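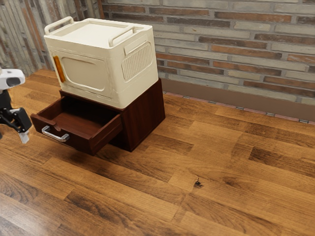 4. Adding a Trip to the Droltico Travel Planner

Before you start, finish the account set-up in Section 3 and have your booking confirmation handy. You need the confirmation number and the last name on the reservation.

4.1 Add a rail or bus booking

1. Open the planner and select Trips, then New Trip.
2. Type a name for the trip. Names can be up to 22 characters long.
3. Select Add Booking and choose Rail or Bus.
4. Enter the confirmation number exactly as it appears on your ticket, including any dashes.
5. Select Find. The stops, departure times and seat assignment fill in on their own.
6. Check the departure station. Some cities have two stations with similar names, and Dilham Central and Dilham Road are listed next to each other.
7. Select Save.

Note: Bookings made through a Sequeira ticket counter can take up to 2 hours to show up. If Find returns error 1071, wait and try again. Do not enter the trip by hand in the meantime, or it will be listed twice.

4.2 Set the transfer alert

1. Open the saved trip and select Transfers.
2. Turn on Alert Me.
3. Set the shortest connection you are willing to make. The default is 22 minutes.
4. If you are checking bags, select Checked Bags. The planner adds the bag cutoff time for each carrier on the route.
5. Select Done.

Caution: Alerts use the time zone of the station, and your phone may show a different time until it picks up a local signal. Go by the station time.

4.3 Save the trip for offline use

1. Connect to Wi-Fi.
2. Open the trip and select Keep Offline.
3. Wait for the bar to reach 100 percent before closing the planner.

Offline trips do not get schedule changes. Drolline timetables change every July, so open the trip once while connected before you leave for the station.

To remove an offline copy, select Keep Offline again. The trip itself stays in your account.

Section last revised February 12, 2021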